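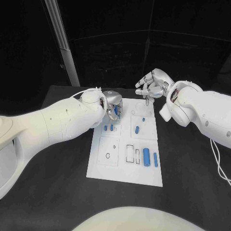
Kopfkamera, blaue Zylinder auf dem weißen Board. Greifer links, Hand rechts.

skurkeo-bimanual

Planung + Regelung für zwei Arme mit ungleichen Endeffektoren. Stand März, Schnittstellen ändern sich noch.

Module
kobzar: Perzeption. Segmentiert blau auf weiß, liefert Pose + Achse pro Zylinder. Stehend/liegend wird noch verwechselt, siehe Issues.
caltier: Planer. Ein gemeinsamer Kollisionsraum für beide Arme, Kabel sind NICHT modelliert.
covham: Bridge zur Steuerung, Regeltakt 1000 Hz.

Starten
Erst covham, dann kobzar, dann caltier. Andere Reihenfolge gibt Timeout beim Handshake.
Konfig liegt in config/board.yaml. Nach jedem Verrücken vom Board neu kalibrieren, sonst passen die Slots nicht.

Daten
2450 Episoden, davon rund 7 % ohne Handgelenkdaten rechts. Flag wrist_ok prüfen. Gelenkwinkel in rad, Greiferweite in mm, Zeitstempel monoton.

Bekannte Probleme
- Reflexe auf den Metallfingern stören die Maske
- Planer blockiert machmal wenn beide Arme über dem Board sind, Neustart hilft
- Version 2 vom Logformat nicht abwärtskompatibel
- Doku zu caltier felht noch

Lizenz: siehe LICENSE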